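## 4. Preparing the Two-Arm Cleanup Task

This section applies to all student teams using the shared workcell of the Pace Robotics Club. Read Section 3 (Emergency Stops) before you begin. At least two team members must be present whenever the arms are powered.

1. Cover the work surface with brown kraft paper. Smooth out any folds.
2. Mark the grid with blue painter's tape, lengthwise first and then crosswise. Press the tape down firmly at each crossing.
3. Line the bin with a black trash bag and set it near the middle of the paper, over a tape crossing.
4. Place the hand brush, the dustpan and the yellow items at the far end of the grid, within reach of both grippers.
5. Lay each teach pendant on the side table with its emergency-stop button facing up.

**Note:** The bag may hang over the rim, but it must not cover the grid cell from which a team intends to start. 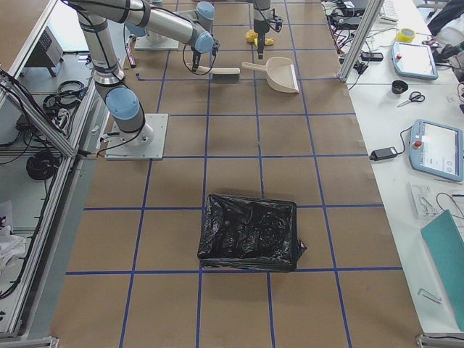 *Photo: Sveva Rizzi, Pace Robotics Club*

With the brush under the first gripper and the yellow items under the second, the arms are positioned for the pickup routine. Complete the following before running it.

6. Load program 163 on the first arm and program 551 on the second.
7. Run both programs at reduced speed, one arm at a time.
8. Record the result of each run in the team log. Manuela Ruggiero or Fahad Bajwa must sign the log before any run at full speed.

**Caution:** Never reach across the paper while either arm is enabled. Press the emergency stop on both pendants before moving the bin or replacing an item by hand.

**Caution:** Keep cables clear of the forearm path. If a cable catches, stop both arms and notify the supervisor on duty.

Worn tape shall be replaced before the next team's session. Grid dimensions for the March competition are listed in Appendix B.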